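Häufige Fragen zum Fugen, Putzen und Verlegen von Bodenfliesen

Ich werde ständig nach unserem Küchenboden gefragt, seit ich auf dem Blog davon erzählt habe. Also sammle ich hier mal alles, was immer wieder in den Kommentaren landet. Ich bin keine Fliesenlegerin, ich habe das nur inzwischen dreimal gemacht (Küche, Flur, Gästeklo) und dabei so ziemlich jeden Anfängerfehler mitgenommen! 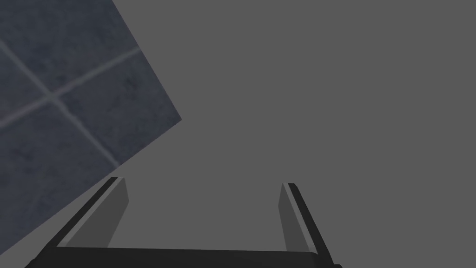
Lesezeit: 4 Minuten

Welche Fliesen hast du denn jetzt genommen?
Die Serie heißt Skoratholm, matt, Feinsteinzeug. Ich hatte vorher wochenlang mit Flirkwood geliebäugelt, das ist die Holzoptik, aber auf dem Muster sah das in unserer dunklen Küche einfach traurig aus. Mein Tipp: Lasst euch zwei, drei Muster schicken und legt sie ein paar Tage auf den Boden. Morgens und abends draufschauen, auch mal mit Krümeln drauf. Klingt albern, hat mich aber vor einem teuren Fehlkauf bewahrt.

Warum eine dunkle Fliese mit heller Fuge?
Geschmackssache. Ich mag es, wenn man das Raster sieht. Bei Ton in Ton verschwimmt alles zu einer Fläche, das kann in kleinen Räumen schön ruhig sein, mir war es zu langweilig. Bedenkt aber, dass man bei starkem Kontrast jede krumme Fuge sofort sieht. Im Flur ist mir eine Reihe weggelaufen und ja, ich schaue jedes Mal hin, wenn ich die Schuhe ausziehe.

Wird helles Grau nicht sofort schmutzig?
Vor dem Herd schon ein bisschen, im restlichen Raum erstaunlich wenig. Reinweiß würde ich am Boden nie wieder nehmen (Gästeklo, Lehrgeld). Ein mittleres bis helles Grau verzeiht viel mehr, und wenn man ein-, zweimal im Jahr mit der Bürste drübergeht, reicht das bei uns völlig.

Was hat der ganze Spaß gekostet?
Für die Küche waren es 909 Euro, und zwar Fliesen, Kleber, Fugenmörtel, Silikon und Grundierung zusammen. Werkzeug ist da nicht drin, das meiste hatten wir schon oder haben es geliehen. Der Flur kam auf 617 Euro, obwohl er gar nicht so viel kleiner ist, aber da hatte ich noch Kleber übrig und habe Restposten bei Howells erwischt.

Wo hast du das Werkzeug geliehen?
Die Nassschneidemaschine kam auch von Howells, 40 Euro pro Tag plus Kaution. Mein Rat: erst alle geraden Reihen legen, dann die Schnitte anzeichnen und alles an einem Tag durchziehen. Beim ersten Mal hatte ich das Ding vier Tage da stehen und habe insgesamt vielleicht eine Stunde damit gesägt. Ärgerlich!

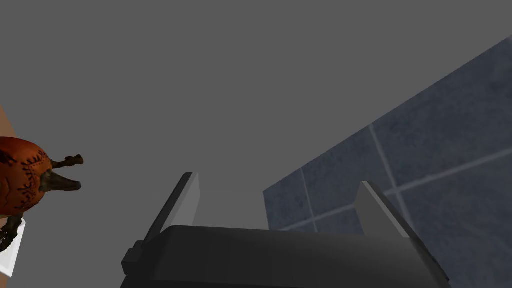

Wie lange muss der Kleber trocknen, bevor ich verfugen kann?
Bei normalem Kleber warte ich einen ganzen Tag, bei Schnellkleber geht es oft schon nach wenigen Stunden. Entscheidend ist, was auf dem Sack steht, denn die Zeiten hängen auch von der Raumtemperatur und vom Untergrund ab. Wenn es kühl ist, lege ich lieber noch eine Nacht drauf.

Welche Fugenmasse benutzt du?
Traken flex in Hellgrau. Die lässt sich angenehm verarbeiten und zieht nicht so irre schnell an, das war mir als langsamer Mensch wichtig. Rührt bloß nicht den ganzen Eimer auf einmal an, auch wenn es verlockend ist. Kleine Portionen, diagonal mit dem Fuggummi einziehen, kurz warten, dann mit dem feuchten (nicht nassen!) Schwamm drüber.

Was mache ich gegen den grauen Schleier nach dem Verfugen?
Ach ja, der Schleier. Bei mir war der ganze Boden milchig und ich hätte heulen können. Zementschleierentferner nach Anleitung verdünnen, vorher die Fugen gut vornässen, einwirken lassen, schrubben, mit viel klarem Wasser nachspülen. Bitte wirklich erst, wenn die Fugen richtig ausgehärtet sind, bei mir hieß das eine gute Woche Geduld. Bei Naturstein Finger weg von allem, was Säure enthält.

Kann man auf alte Fliesen drauffliesen?
Kann man, haben wir im Flur gemacht. Vorher klopfen: Wo es hohl klingt, muss die alte Fliese raus und das Loch gespachtelt werden. Dann gründlich entfetten, Haftgrund drauf, fertig zum Verlegen. Denkt an die Türen, die müssen hinterher fast immer gekürzt werden. Unsere lehnte den halben August an der Wand.

Wie viel Verschnitt soll ich einplanen?
Bei geradem Verlegen rechne ich zehn Prozent dazu, diagonal eher fünfzehn. Und hebt euch unbedingt einen Karton auf! Mir ist der Gusseisentopf runtergefallen, und da war ich sehr froh, dass noch passende Fliesen im Keller standen.

Womit wischst du?
Warmes Wasser, ein kleiner Spritzer neutraler Reiniger, mehr nicht. Diese glänzenden Pflegemittel hinterlassen auf matten Fliesen einen Film, der dann jeden Fußabdruck zeigt.

Deine Frage ist nicht dabei?
Schreib sie mir gern unten in die Kommentare. Ich antworte meistens abends nach acht, und was öfter kommt, trage ich hier nach.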